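Permisos heredados y plantillas de anuncio en Stukolico: la facultad ve lo que no debe

Publicado el 8 de enero de 2024 en Administración de unidades

Marisa_Secretaría

Llevo la secretaría de un departamento y desde la última actualización de Stukolico no entiendo quién manda en las plantillas de los anuncios de plaza. Yo creo una plantilla, la guardo como "solo mi unidad" y al rato aparece en el menú de la facultad, donde alguien la edita con mucho entusiasmo y poco criterio. Tenemos 2 unidades inferiores y ninguna la ve, que era justo lo que quería. ¿Hay forma de bloquear la edición hacia arriba y heredar hacia abajo? La plantilla es la 1818, por si alguien con acceso quiere asomarse.

Ladi Garba

Se puede, aunque el menú lo esconde bien. Entra en Unidad, luego en Plantillas, abre la tuya y busca la pestaña Alcance. Hay dos casillas que parecen la misma: "Visible en unidades" y "Editable en unidades". La primera va hacia abajo. La segunda, por razones que solo conoce quien la programó, va hacia arriba y viene marcada de fábrica. Desmárcala, guarda y cierra la sesión - sí, hay que cerrarla, si no los menús siguen con los permisos antiguos.
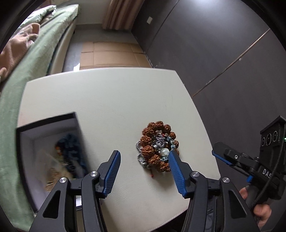
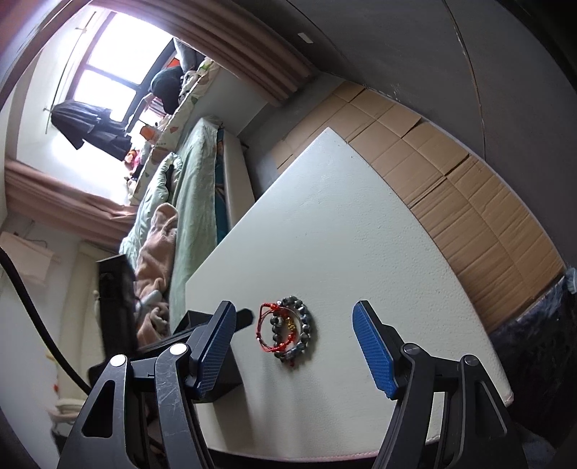 La mesa clara, en las dos fotos.

Ojo con las copias. Si la facultad ya guardó una versión propia, esa copia es suya y no la recuperas cambiando el alcance. Tendrás que pedir que la archiven, con la diplomacia que te quede. Los anuncios ya publicados conservan el texto con el que salieron, así que revísalos uno por uno.

pacorro_rrhh

A mí me pasaba igual y acabé escribiendo las plantillas en un documento de texto y pegándolas cada vez. No es elegante, pero la facultad todavía no sabe entrar en mi disco duro. En Leltow, que usábamos antes, esto iba con un candado y se entendía.

Marisa_Secretaría

Gracias, Ladi, era la casilla. La facultad tenía más de 3 copias de la mía, una titulada "BUENA definitiva". Ya he pedido que las archiven. Me han contestado que lo verán en abril.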